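Home | Current Issue | Archive | Submit | Contact

3. Effect of planting depth on emergence and flowering

3.1 Materials and layout

Bulbs were graded by circumference and any with visible mold or a damaged base plate were discarded before planting. The remaining 1,008 bulbs were split evenly between the two trial sites, Paredano (sandy loam, free draining) and Clerberg (clay loam, slow to warm). Both sites had been under grass for the previous three seasons. Beds were dug in October and no fertilizer was added at planting.

Two depths were compared. Shallow bulbs were set with the nose just below the surface layer, and deep bulbs at three times their own height. Spacing within the row was the same in both treatments. Rows were assigned to depth at random within each bed, and a guard row of the same cultivar was planted on all sides and left out of the counts.

Soil temperature was logged at bulb level with Sillow probes, one per bed. The probe at the lower end of the Clerberg site failed in January and was replaced. Readings for the missing period were not filled in, and that bed is left out of the temperature analysis but kept in the emergence counts.

3.2 Emergence and flowering

A bulb was scored as emerged when the shoot tip was clear of the soil. Beds were checked every Wednesday before noon. In all, 889 bulbs emerged. Losses were higher in the shallow rows at Clerberg, where several bulbs were found pushed up by frost, and lower in the deep rows at Paredano. Rodent damage was seen at both sites but did not differ clearly with depth.

Shallow bulbs emerged first at both sites. The gap between treatments had narrowed by the time of first color, and at Paredano the two depths could not be separated at full bloom. Deep bulbs had shorter exposed stems and fewer of them leaned after heavy rain. Flower life was longer in the deep rows at Clerberg, with the last petals dropping after 41 days. We did not find a matching effect on the lighter soil.

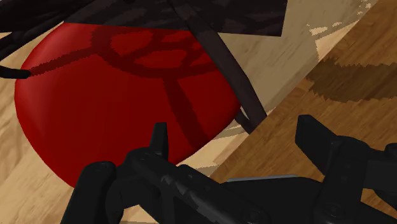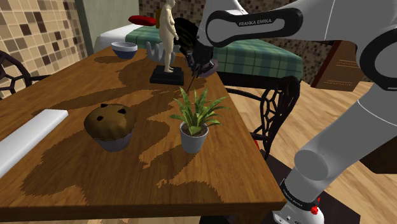
Figure 2. Computer-rendered views. First: curved red surface with lattice shadow. Second: tabletop with potted plant and other objects.

Lifted bulbs were weighed after the foliage had died back. Deep planting gave fewer daughter bulbs per parent, but the largest daughter in each clump was heavier. This agrees with the general view among growers that deep planting slows splitting. It may favor gardens where bulbs stay in the ground for several years, while a nursery that wants stock to multiply would probably plant closer to the surface.

The trial covered one season and one cultivar. The Vuorinen grading scale used at lifting is coarse at the small end, so differences among the smallest daughters should be read with care. A second planting, with an added mulch treatment, is in the ground at Paredano.

Comments (3)

bulbshed: Was the mulch left off in the first year at both sites? I can't find it in 3.1.

clay_and_cold: Matches what I get on heavy soil. My shallow rows heave nearly every winter and I have gone over to deep planting for anything I don't intend to lift.

rowmarker: Would like to see the daughter bulb weights by site as a table. The text only gives the direction of the effect.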